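Does Setting the Table in Advance Save Any Time? A Household Trial at Sarkness House

Kwame Amegashie
Applied Home Studies, second-year project report
August 31, 2018

Background

The handbook we were given for this module, the Nyarko guide to shared kitchens, says that a household which sets out its dishes before cooking will sit down to eat sooner and wash up faster. It gives no source. The claim gets repeated on the notice board in the Sarkness kitchen and by several people who live there, and I have never seen anyone test it. I doubted it from the start, and readers should keep that in mind when they get to my results.

The house is in Multatstead and has a kitchen with one table that everybody shares. The dishes are a mix left behind by earlier residents. Few of them match, and people have strong feelings about which ones they want to eat from, which matters more than I expected.

Method

I logged 71 evening meals. For each one I wrote down whether the table had been set before the stove went on or after the food was ready, how many minutes passed between the first pan going on and everyone sitting down, and how many separate dishes were washed at the end. A tablecloth stayed on the table for the whole trial, so putting it on and taking it off was not timed.

I did not choose who set the table or when. That is a weakness. People who like to set early are probably also people who like to plan, and a planner might get dinner out sooner with the plates still in the cupboard. My supervisor suggested assigning the evenings by coin toss. I tried this for one week and the residents ignored it.

The first problem was deciding what "set" meant. The handbook treats it as obvious. In our kitchen, a pile of plates at one end of the table counted as set for some residents, and others wouldn't accept it until each place had its own plate and bowl. I settled on one plate per person, anywhere on the table, and left bowls out of the definition. 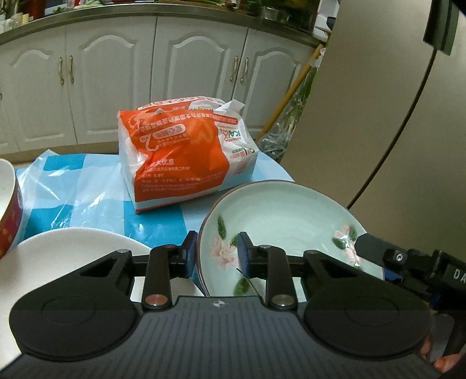
Plates also differ in ways the handbook skips over. A wide dinner plate takes up so much of a shared table that the serving dishes have to be squeezed in or held back on the counter. When that happened, somebody usually moved a plate that had already been set, and I had no column for it. I started keeping a tally halfway through. By the end I had 141 cases of a plate being shifted, swapped or put back in the cupboard before the meal began, and the real total must be higher given how late I started counting.

Results

The early-set meals did reach the table sooner, by an average of 2 minutes. I would not build a rule on that. The gap between one cook and another was much larger, and the slowest cook in the house almost never set early. With his meals taken out, the difference was too small to mention.

The washing-up result went against the handbook. Over the whole trial we washed 569 plates and bowls, and the early-set meals used slightly more per person. My best guess is that people put out a bowl in case it was wanted, then washed it whether it had been used or not. I asked two residents about this and both said they never did it – my notes say otherwise, for one of them at least.

What I think the numbers can and cannot show

They can't show that setting the table early is a waste of effort. Some residents said they liked coming in to find the plates out, and I had no measure for that. Nor can they say much about other houses. A student house in Eria, where I had hoped to run the same log, has a fixed set of identical dishes and a bigger table, and I would expect far less swapping there. The house agreed to take part and then sent me four days of entries, so I have left it out.

I am also unsure about my own timing. I used the kitchen clock when I was cooking and my phone when I wasn't, and I never checked one against the other. A gap of a minute between them would eat up half of my main result.

Changes for a second round

I would like to repeat the log in December, when people are in the house more and eat together more often. I would time the setting itself, which I left out completely this round and which is an embarrassing hole in a report on saving time. I would record each swapped plate from the first evening, with a note of which plate it was. Bowls need their own column.

The handbook should drop the claim or say where it came from. I wrote to the Nyarko office to ask and got a reply thanking me for my interest in the guide, with a second copy of it attached.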